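Prastside Community Meals
Progress report to the Brotier Fund, second half
December 27, 2019

The hall at Prastside has been open for shared meals since June. We have served 1152 plates in that time against a target of 30 a session, and most sessions now run closer to 40.

Spending is on budget. The largest item was crockery, bought from Maldonado. The chairs came from Disent at no charge. We still owe the hall for two evenings and will pay in January.

Seating is the main thing to fix. We are using small tables and whatever chairs are on hand, and power still reaches the floor by extension cables and power boards. We have a quote for wall outlets and would like to put nearly 80 per cent of the remaining grant toward them.

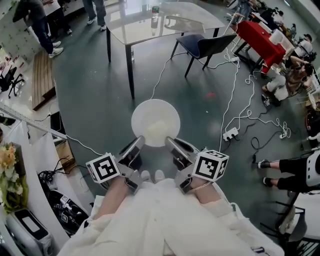 A plate of food in the hall, with tables and power boards behind.

The outlet quote is attached. We need your approval before we book the electrician.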